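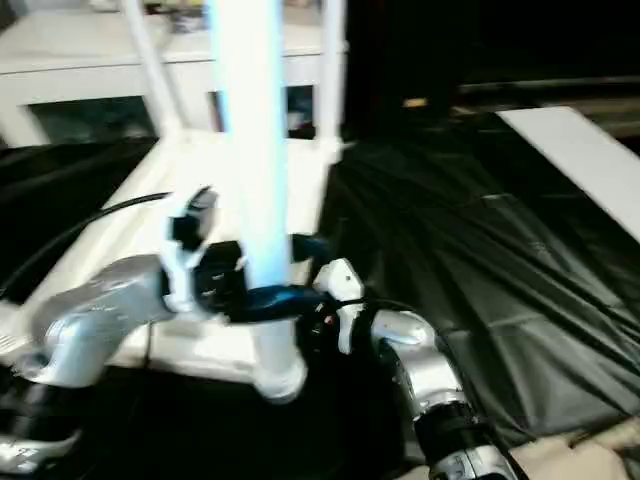
A white upright pole on its platform.

How to Put Together Flat-Pack Furniture So It Stays Square

By Ezequiel Espinoza

Most wobbly furniture was put together too tight, too soon. The steps below work for plastic shelving, pipe-frame racks, light tables and most small chairs. I used them on a Plirkeo shelf unit with 26 parts, and they will do for nearly any kit of that kind.

1. Sort the parts

Open the box from the long side and lay everything out before you read the steps. Match each part to the list on page one of the booklet. Put screws and caps in separate cups. If something is missing, stop and call the store. The Cuevas branch in Grornmont mailed me a bag of end caps, but it took more than 4 days.

2. Pick your floor

Work on a hard, level floor with something laid over it. Carpet hides a twist in the base, and you won't see it until the unit is standing.
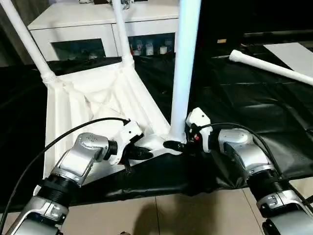
Do I need to glue the joints on a plastic frame?
Leave the glue out unless the booklet calls for it. Most of these joints hold by friction, and a glued frame can't be taken apart when you move.

3. Build the base first

Join the four sides of the base by hand. Measure corner to corner both ways. On my unit both readings should have been 598 millimeters, and one was short. I pushed the long corner in until the two matched — then I checked again from the other side.

4. Set the uprights

Push each upright in halfway before seating any of them. Go around the base in order, pressing each one a little deeper on every pass. If a pipe sticks, pull it out, wipe the end and turn it a quarter turn. Don't hit it with a bare hammer. A rubber mallet is fine, or a block of scrap wood held over the end.
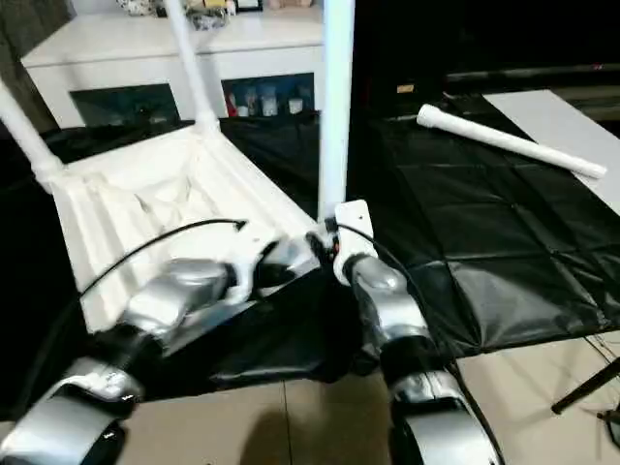
White frame, partly assembled, with three uprights.

5. Add the shelves

Start with the lowest one. Mine sits 514 millimeters below the next, but follow your own booklet for spacing. Keep all screws a half turn loose until every shelf is on.
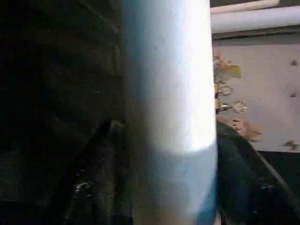

Tighten from the bottom up, moving to the opposite corner each time. Push the unit gently from the side. If it leans, loosen the top two corners, straighten it and tighten again. Units taller than your waist should be strapped to a wall stud. The Brustomora strap kit comes with short screws, so buy longer ones if your drywall is thick. Check the screws again after a month of use.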